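Vashisht School of Management: MBA and PGDM Applications Close 31 July

Vashisht School of Management has opened applications for its two-year full-time MBA and its PGDM in Operations for the coming session. Both programs are filled through a single form on the school's website. Candidates who applied last year and were placed on the waiting list must submit a new form, as old scores are not carried forward.

Applicants need a bachelor's degree of at least three years in any subject. Final-year students may apply and will be given provisional admission until their mark sheets are in. Valid scores from a national management entrance test are required for the MBA. For the PGDM, the school will also accept its own written test, held on campus and at the Nellia center.
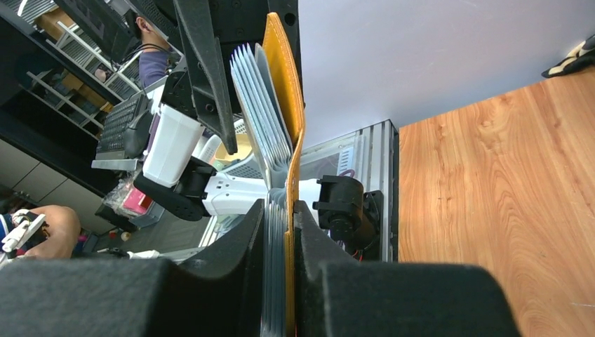

Reading time: 3 minutes

Shortlisted candidates will be called for a group discussion and a personal interview. They should bring originals and one set of photocopies of their degree, mark sheets, test score card and photo ID. Work experience letters are optional, but they are counted in the final merit list if they are on company letterhead and signed.

The written test carries 720 marks, and the cutoff for the general list last session was 432. The school has not announced a cutoff for this session.

Mamta Dwivedi, who heads the admissions office, says applicants should check the spelling of their name against their degree certificate before paying the fee. Corrections after payment have to be made in writing and can take several days.

Fee details and the hostel form are on the same page as the application. Questions about the PGDM go to Bernardo Macedo at the operations department.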